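Removing old candle wax from a lime-plastered windowsill

Forum > Old houses > Walls and plaster
Page 1 of 1

histura_house
Posted 19:42

Good evening everyone. I hope this is the correct section, and please excuse my English, I learned it late and mostly from manuals.

We have a house of 1890 or so in Vustmont, with deep window openings. The sills inside are lime plaster with many layers of limewash over it. The family before us used to put candles there every December, and they were not careful people. On seven of the sills there is wax which has gone into the surface. I can see it as darker spots, and when I put fresh limewash over them it dries grey and then it comes off in small leaves.

I have tried a plastic scraper (takes off the thick part only) and warm water with soap (nothing). My wife's cousin says to cut out everything and make the sills new. I do not want this. The profile of the edge was made by hand and I am not able to make the same.

What would you do?

Brackwater
Posted 20:05

Iron and brown paper. Low heat, no steam, move the paper every few seconds so you are always pulling wax into a clean piece. I did our whole hallway like this after a power cut that lasted three evenings. Don't bother with the fancy solvents.

MalouRiis
Posted 20:31

I agree with the iron for the wax near the surface, but with lime plaster you must be careful. If you warm it too much the wax becomes thin and goes deeper, and then you have a bigger spot than before. I would use kitchen paper and a hair dryer on the lower step, from 14 cm distance, and stop as soon as the paper is not getting any more fat in it.

After this, a poultice. Take white clay powder, mix it with white spirit until it is like yoghurt, put it on the spot, cover with film and leave it overnight. Open window, no flame in the room, gloves. Then brush it off dry. You may have to do it more than one time.

Brackwater
Posted 20:38

A poultice for candle wax? That is a museum answer. It is a windowsill. Iron, then a coat of shellac primer over the ghost, then paint.

MalouRiis
Posted 20:52

Shellac will block the wax, yes, but the limewash will not hold on shellac. He wrote that he is using limewash. So then he has to change the whole sill to another paint, and a shiny closed paint on old lime in a cold window is asking for trouble with moisture. I have seen this in my own kitchen and had to take off 57 cm of plaster in the corner.

histura_house
Posted 21:10

Thank you both. I would like to stay with limewash if it is possible, so I will begin with Malou's way. I have a small bag of clay from Higuchi, the craft shop beside the station. It is sold for pottery glazes, I hope it is the same thing.

One question more. In two places the wax has gone into a crack along the wall, and there I can not reach with paper or with a brush. What do you use for such narrow places? I thought of something thin and not too hard, so that the edge of the plaster is not broken.
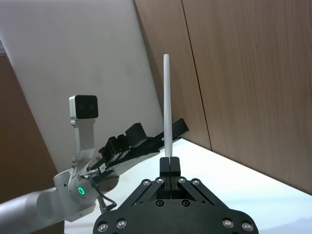 Randum
Posted 21:26

For cracks I would use a wooden skewer, sharpened flat with a knife like a very small chisel. Metal slips and then you have a scratch which you will see every morning in the low sun. Work when the room is cold. Cold wax breaks, warm wax smears. In winter I simply leave the window open for an hour before I start, and my family goes to sit somewhere else.

Brackwater
Posted 21:33

OK, cold for the cracks I will give you. A bag of ice in a tea towel does the same job in summer.

But I still say you are making it too complicated. How many hours is this going to be for seven sills?

histura_house
Posted 21:47

Many, I think. But I have the evenings, and the sills have waited longer than me.

About the ice: is it not dangerous that water goes into the plaster?

MalouRiis
Posted 22:02

A little water does no harm to lime, it is only that the white spirit poultice does not like a damp surface. So do the cracks first, let it dry for some days, and the spots after. And test on the sill that you like the least.

For the clay: if it says kaolin on the bag it is good. If it is coloured, no, because the colour can stay in the plaster.

Randum
Posted 22:09

Also, when you are finished, do not put limewash directly. Sand very lightly by hand with 600 paper only to break the surface, dust it off, wet it with a mist sprayer, and then put a thin first coat. Thin like milk. If the first coat dries grey in the same place there is still wax and you go back to the poultice.

Brackwater
Posted 22:15

600 is far too fine, it only polishes. Take 120 and be done.

Randum
Posted 22:21

On the flat part, maybe. On the handmade edge I would not go near it with 120. We can disagree about this one.

histura_house
Posted 22:40

The bag says kaolin and it is white. I have put the first poultice on the sill in the storage room, where the guests do not come, and the window is open. I will write again when I have brushed it off.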